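Orstead halts tabletop arm trials after cable fault

Reading time: 2 min

Eltum has suspended unattended running of its tabletop robot arms at the Orstead test site after one arm stopped in the middle of a kitchen task and then moved again without a command. No one was hurt. The fault has been traced to the black cable that feeds the head of the arm, and the company has told other users of the same model to check theirs before the next shift.

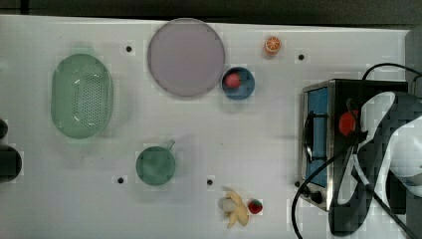

Su-chen Yuen

The arm was working through a set of household handling tasks, in which it picks up play food and light kitchenware and puts each item where it is told to. The bench layout includes a colander, a round plate, a mug, a bowl and a toaster oven with a side-facing door. None of the items is heavy. The force limits on the arm are set low for that reason, and Eltum says they were not exceeded at any point.

According to the incident note, the controller lost the signal from the wrist for 2 seconds during a reach across the plate. It went into a protective stop, as designed. When the signal came back, the controller treated the stop as cleared and finished the move. An operator was leaning towards the bench at the time to see why the arm had halted. She stepped back and pressed the emergency stop, which worked.

Two separate problems are listed. The first is mechanical. The cable is fixed at a mount near the base and then runs free to the head, so that the slack shifts each time the arm turns. Over long runs the bend close to the connector becomes tighter than the supplier allows, and the conductors inside begin to break. The damaged cable looked sound from the outside. The break was found only when it was flexed by hand with a meter attached.
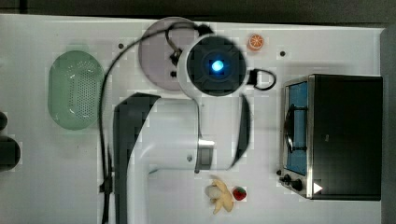 The second problem is in the software, and Eltum regards it as the more serious of the two. A protective stop caused by a lost signal should stay in force until a person resets it at the panel. In the version installed at Orstead, a setting meant for short network drops had been left on, and it allowed the arm to restart by itself. The same setting was found on 4 other arms at the site. It has now been turned off on all of them.

Grurkano, which supplies the cables, has recommended replacement after 50 hours of continuous work where the cable is not clipped along its length. The failed cable had done 34. Grurkano has asked for it to be returned for inspection and has not yet said whether the limit will be lowered. Eltum is fitting a second clip midway up the arm in the meantime - a change that costs some reach at the far side of the bench.

Ivanov, the contractor that looks after the site's safety checks, has asked for a reset test to be added to the start-up list. The operator will unplug the wrist signal, plug it back in and confirm that the arm stays still. Until the test has been passed on every arm, work will go on only at reduced speed and with a person at the stop button.

Attended runs resumed on 30 May 2022. A decision on overnight running is due in June, once the returned cable has been examined.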